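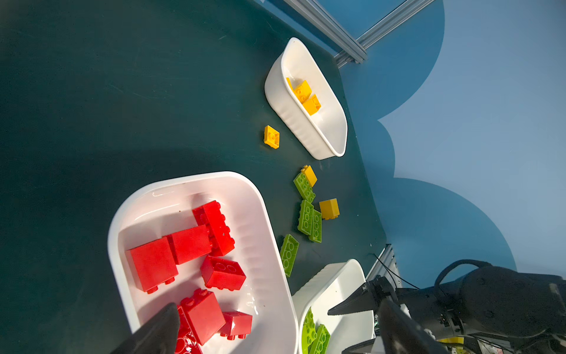 おもちゃの片づけ場所を作り直す手順

更新日:2024年11月4日

子どものおもちゃは、増える時期と遊ばれなくなる時期がずれています。収納を買い足すだけでは追いつかないので、わが家では年に一度、1月に中身を全部出して場所を決め直しています。このページはその手順をまとめたものです。対象は未就学児から小学校低学年くらいまでの子どもがいる家で、専用の子ども部屋がなくてもできます。

作業は半日で終わらせようとせず、二日に分けるのがおすすめです。一日目に「出す・分ける・洗う」、二日目に「戻す・ラベルを貼る」とすると、洗ったものが乾く時間も取れます。

用意するもの

・床に敷く古いシーツまたはレジャーシート
・一時置き用の箱や容器(家にあるもので可)
・40リットルのごみ袋
・食器用の中性洗剤、やわらかいブラシ、洗濯ネット
・バスタオル
・マスキングテープと油性ペン
・メジャー
・小さいドライバー(電池ぶた用)

収納用品はこの時点では買いません。先に買うと、手元の箱に合わせて中身を決めることになり、あとで必ず余ったり足りなくなったりします。新しく買うのは二日目の配置が決まってからにします。

手順1 棚と床の寸法を測る

最初に、おもちゃを置いてよい範囲を決めます。居間の一角なら、棚の幅、奥行き、一段ごとの高さを測って紙に書きます。扉や引き出しがある家具は、開けたときにどこまで出てくるかも書いておきます。

奥行きは特に大事です。本棚を転用している場合、奥行きが25センチ前後しかないことがあり、店で売られているおもちゃ用の箱はたいてい前にはみ出します。うちの棚はウェステルベリ(Westerberg)という北欧の中古家具で、内寸が外から見た印象よりだいぶ狭く、一度目の整理では箱を買い直しました。測るのは内側です。

床に直接置くものは、窓の前と通路を避けます。掃除機のヘッドが通るかどうかも確かめてください。

手順2 全部出す

シートを敷き、棚、引き出し、布袋、車の中、風呂場のおもちゃまで一か所に集めます。祖父母の家に置いてある分は別扱いで構いません。

出しながら分類を始めないこと。途中で遊び始める子どもがいる場合は、集めるところまでを一緒にやり、分けるのは大人だけで進めたほうが早いです。逆に、何を残すかを本人に聞きたい年齢なら、手順4の段階で呼びます。

空になった棚は、このときに拭いておきます。棚の裏と幅木のあいだに小さい部品が落ちていることが多いので、懐中電灯で見てください。

手順3 大きく分ける

細かい分類は後回しにして、次のまとまりに分けます。

・ブロック、積み木などの組み立てるもの
・車、電車、レール
・人形、ぬいぐるみ、着せ替え
・ままごと道具
・絵本、図鑑
・パズル、カード、ボードゲーム
・画材、工作の材料
・外遊びのもの
・電池で動くもの
・どれにも入らないもの

「どれにも入らないもの」は必ず出ます。おまけの小物、磁石、ビー玉、片方だけの手袋などです。ここで悩むと手が止まるので、箱をひとつ用意してそこに入れ、最後に見直します。

電池で動くものを独立させているのは、洗い方も捨て方も違うからです。ぶたを開けて液漏れがないか見ます。漏れていたら電池を素手で触らず、ゴム手袋をして取り出してください。しばらく使わないものは電池を抜いておきます。

手順4 残すもの、しまうもの、手放すもの

まとまりごとに三つに分けます。

残すもの。この一か月で遊んでいたもの。壊れていても本人が使っているものはここに入れます。

しまうもの。今は遊んでいないが、下の子が使う予定があるもの、季節が違うもの、本人がいらないと言い切れないもの。押し入れや納戸に移します。

手放すもの。部品が足りずに遊べないもの、対象年齢を過ぎたもの、同じものが重なっているもの。

迷ったものはしまう側に入れ、箱に日付を書きます。次の整理まで一度も話題に出なければ手放す、という決め方をしておくと、毎回同じおもちゃで悩まずにすみます。

パズルとボードゲームは、この段階で部品を確かめます。面倒ですが、足りないまま棚に戻すと、遊ぼうとした日にもめます。足りないピースがあっても遊べるものは、箱の内側に「赤いコマなし」のように書いておけば十分です。

子どもに選んでもらうときは、全部を並べて「いるものは?」と聞くより、二つずつ見せて「どっちで先に遊びたい?」と聞くほうが答えやすいようです。この聞き方は、以前通っていた子育てサークルでマイブリット・ブローテンさんに教わりました。

手順5 ブロック類を整える

ブロックは数が多く、ほかのまとまりより時間がかかります。最初に大きさの違うものを分けます。小さい子向けの大きいブロックと、小学生向けの細かいブロックを一緒にすると、下の子の誤飲が心配ですし、細かいほうが底に沈んで見つかりません。

その次に、色で分けるか、形で分けるかを決めます。

色で分ける方法は、小さい子でも手伝えます。見た目もそろうので、片づけの動機にはなります。ただ、作りたいものが決まっている年齢になると、欲しい形を探すのに全部の箱をのぞくことになります。

形で分ける方法は、探すのは早いのですが、戻すのに手間がかかります。板、細長いもの、正方形、特殊な部品、くらいの粗さにとどめるのが続けるこつです。

うちは上の子が小学校に入るまで色分けにして、そのあと形に切り替えました。量が少ないうちは、どちらもせずに浅い箱にまとめて入れておくのでもかまいません。浅ければ手でかき回すだけで見つかります。
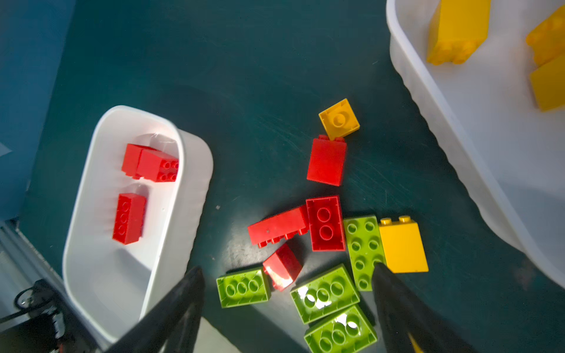 赤と黄のブロックを入れた白い容器。台の上には黄緑のブロックも混ざっている。

分けるときの容器は、口が広くて底の浅いものが使いやすいです。洗い桶、保存容器のふたなし、引き出しの中仕切りなど、何でも使えます。一時的な仕分け用と、実際に棚で使う収納用は別のものと考えてください。

組み上がったままの作品は、本人に聞いてから崩します。残したいものは写真を撮り、飾る場所をひとつ決めて、そこに載る分だけにします。

くっついて外れないブロックは、冷凍庫に入れたり熱湯をかけたりする方法がよく紹介されていますが、変形の心配があるのでうちではしません。ぬるま湯にしばらくつけて、板状のものを当ててひねると、たいてい外れます。歯で外すのは、子どもがまねをするのでやめましょう。

手順6 洗う

プラスチック製で電池の入っていないものは、まとめて洗えます。

1 洗面器にぬるま湯をため、中性洗剤を少し溶かす。
2 おもちゃを入れて手でかき混ぜ、しばらく置く。
3 汚れの残ったところをやわらかいブラシでこする。
4 水を替えてすすぐ。泡が出なくなるまで繰り返す。
5 洗濯ネットに入れて振り、水を切る。
6 バスタオルの上に重ならないように広げて乾かす。

くぼみのあるブロックは、くぼみを下にして置くと水が抜けます。直射日光に長く当てると色があせるので、風の通る日陰に置きます。冬は暖房の風が直接当たらない場所で一晩かけます。

シールや印刷のあるものはつけ置きせず、固く絞った布で拭くだけにします。木のおもちゃも同じです。水を吸うと表面が毛羽立ち、継ぎ目が開くことがあります。

ぬいぐるみは洗濯表示を見て、洗えるものだけネットに入れて弱い水流で回します。洗えないものは、天気のよい日にほこりを払い、陰干しします。

風呂用のおもちゃで、中に水の入る穴があるものは、振って黒いかすが出るようなら処分します。中までは洗いきれません。

手順7 置き場所を決める

二日目の作業です。棚に戻す前に、空の棚の前で高さの割り当てを決めます。

床から子どもの胸まで:毎日使うもの。自分で出してよいもの。
子どもの目の高さ:絵本、飾っておきたい作品。
子どもの手が届かない高さ:はさみ、のり、細かい部品、大人と一緒に使うゲーム。

重いものは一番下です。積み木の箱を中段に置くと、引き出したときに足へ落とします。

使う場所の近くに置く、という原則もあります。画材は食卓で使うなら食卓のそばに、外遊びのものは玄関に置きます。おもちゃだからといって全部を同じ棚に集める必要はありません。

箱をひとつ動かさないと取れない場所には、置かないようにします。奥に置いたものは、出されないか、出されたら戻ってこないかのどちらかです。

棚は壁に固定してください。子どもは下の段に足をかけて登ります。賃貸で穴を開けられない場合は、突っ張り式の器具と滑り止めを組み合わせ、背の高い家具は使わないほうが安全です。

手順8 収納用品を買う

配置が決まったら、足りない箱だけを買います。選ぶときに見るところは次のとおりです。

・棚の内寸より少し小さいか
・子どもが片手で引き出せるか
・ふたがないか、あっても載せるだけか
・丸ごと洗えるか
・同じ型をあとから買い足せるか

ふた付きの箱は見た目がよいのですが、開ける動作がひとつ増えるだけで戻す回数が減ります。ほこりが気になるものと、しまい込むものにだけ使います。

うちで最後に買ったのはバルケント(Barkent)の浅型の箱で、ひとつ1335円でした。安くはありません。画材だけこれにして、車とままごとは果物の箱や空き箱に紙を貼って使っています。中身が入れ替わりやすいまとまりには、捨てても惜しくない箱のほうが合います。

布製の箱は軽くて角が当たっても痛くない反面、空になると倒れます。ぬいぐるみには向き、細かいものには向きません。

手順9 ラベルを貼る

箱の正面に、中身が分かる印をつけます。字が読めないうちは絵か写真にします。中身の写真を撮って印刷し、透明のテープで貼るのが一番手間がかかりません。絵が得意でなくても、車なら四角に丸を足しただけで通じます。

最初の3週間はマスキングテープに書いた仮のラベルで過ごしてください。使ってみると、まとまりを分けすぎていたり、場所が遠かったりして、たいてい何か所か入れ替えることになります。落ち着いてからきれいなものに替えます。

棚の側にも同じ印を貼っておくと、箱ごと持ち出したあとに戻る場所が分かります。

毎日の片づけ

片づけの時間は、夕食の前か寝る前のどちらかに決めます。うちは夕食の前です。寝る前は大人も子どもも疲れていて、けんかになります。

声のかけ方は、「片づけて」より「車を箱に入れて」のほうが動きやすいようです。全部を一度に言わず、ひとつ終わったら次を言います。途中の線路や家など、翌日も続けたいものは残してよい場所を決めておきます。お盆や薄い板の上で作らせておくと、そのまま棚の上へ移せます。

箱からあふれるようになったら、箱を増やす前に中身を見ます。たいてい、別のまとまりのものが混ざっています。

手放し方

きれいで部品のそろったものは、親戚や知人に譲るか、地域のリユース窓口に持ち込みます。受け付けない品目があるので、行く前に問い合わせてください。ぬいぐるみは断られることが多いです。

譲るときは部品をひとつの袋にまとめ、足りないものがあれば書いて添えます。相手の都合を聞かずに大量に渡すと困らせてしまいます。

捨てる場合は自治体の分別に従います。電池、金属の軸、モーターの入ったものは、そのままでは出せないことがあります。

よくあるつまずき

分けたのにすぐ混ざる
分類が細かすぎます。隣り合う箱を二つまとめてみてください。

きょうだいで取り合いになる
共有のものと個人のものを分け、個人の箱をひとりにひとつずつ用意します。個人の箱の中身には、親も口を出しません。

もらいものが増えていく
誕生日の前に、入れる場所を空けておきます。もらってから考えると、しばらく床に置かれたままになります。消えもの(画用紙、粘土、シールなど)をお願いするのもひとつの方法です。

部品が一つだけ出てくる
玄関か台所に「迷子入れ」の小さい器を置き、見つけた人が入れます。週に一度、子どもと一緒に中身を元の箱へ戻します。

二日で終わらない
量が多い家では、まとまりごとに日を分けてもかまいません。その場合も、ひとつのまとまりは家中から集めてから始めてください。絵本から手をつけると、大きさがそろっていて進めやすいです。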